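I held on to a landline until December, and I only gave it up when the phone company made me. So when Teresa Kołodziej told me she still keeps a corded phone within reach, I wanted to hear everything.
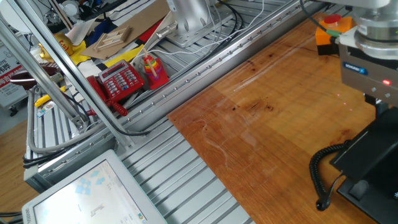
Corded phones had one great talent – they stayed put. Teresa grew up in Fendale with four sisters and a single phone in the hall, and she swears she could stretch the cord clear into the pantry! A red one with white buttons and a curly red cord, like the one sitting next to the stacking rings, takes me straight back to my aunt's kitchen. I was 14 and I tied up her line for hours.

Zdzisław Pietrzak, who fixes old phones at his shop in Jamitlow, says the curly cord is what people ask him about first. He untangles them by letting the handset dangle and spin. (I tried it at home, and it's weirdly soothing.)
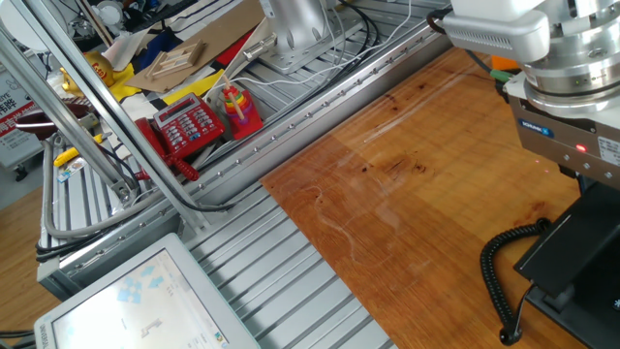
The red phone and its neighbor, the rainbow stacking rings.

Teresa's number hasn't changed in years, and I've promised to call her on it. She picks up by the second ring.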